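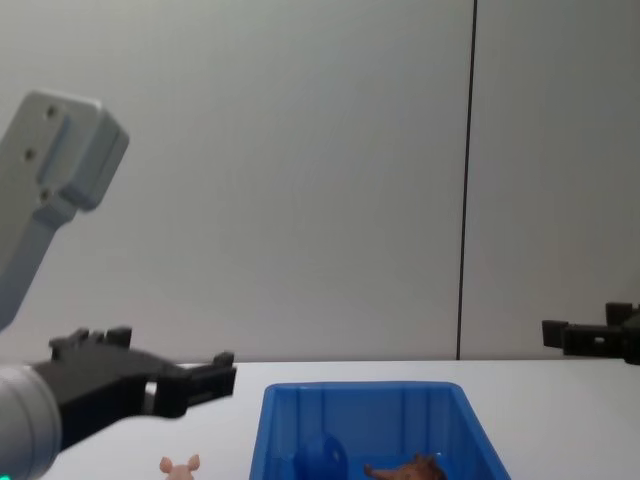
Research > Manipulation > Bakance report > Section 4

4. Gathering the demonstrations

4.1 Setup

All examples in the Bakance set come from one bimanual station. Two arms, parallel grippers, one operator. Table and walls kept plain on purpose — earlier runs at the Fikcombe site had shelving behind the table and the policy picked up on it. Views are logged from chest height, looking out over the table, so the operator and the learner work from nearly the same angle. Joint positions and gripper opening are logged alongside. No force sensing in this round.

The task family is small-object sorting with a single bin. Toys mostly, animal figures, a few round things. We wanted shapes that don't grasp the same way twice. A pig figurine standing up is easy from the top; lying on its side it is a diffrent problem, and the legs catch on the rim.

4.2 Protocol

Each session runs 20 episodes. An episode starts with both grippers open and clear of the objects, and ends when the operator presses the pedal. Start layouts come from a printed sheet, 13 layouts in total, drawn at random. Four of them put the bin close to the near edge of the table, where it is only partly in view. We kept those. A learner that has only seen the whole bin does badly when it gets half of one (see 5.2).

Figure 4. Station with objects near the close edge of the table. Left gripper open above the table, right gripper entering from the far side. Blue bin holding a round blue object and a brown toy animal; pink pig figurine on the table to the left of the bin.

Operators were told to use whichever arm is nearer. Handovers allowed, not required. In practice people settle on one hand quickly and the other arm just waits, so after the first sessions we added a second instruction — alternate arms between episodes if the layout permits. This helped the balance but made episodes longer. Pauses were left in. We trim at training time only.

Same-color pairs need a note. Blue on blue is hard for the segmentation step, the masks for a blue item inside a blue bin merge more often than not and had to be fixed by hand. We considered swapping the bin and decided against it, the older Lumutden recordings use the same color and we wanted the two sets to be mixable.

4.3 Operators and labeling

12 operators, all trained on the station for one afternoon before recording. Sota Okabe ran the training and checked the first session from each person. Sessions that failed his check were re-recorded and the originals stored seperately, not deleted.

Labels are short text, one line per episode, typed by the operator right after the pedal press. Typical line: "pig into bin, left arm." We tried free-form narration first. Too much variation, and half of it described things the operator meant to do. Failed grasps get their own tag and stay in the set. The Ueda baseline drops failures entirely, so the comparison in Section 6 is run both ways, with and without them.

Calibration is checked before each session against a fixed grid. Any drift past the threshold and the session waits.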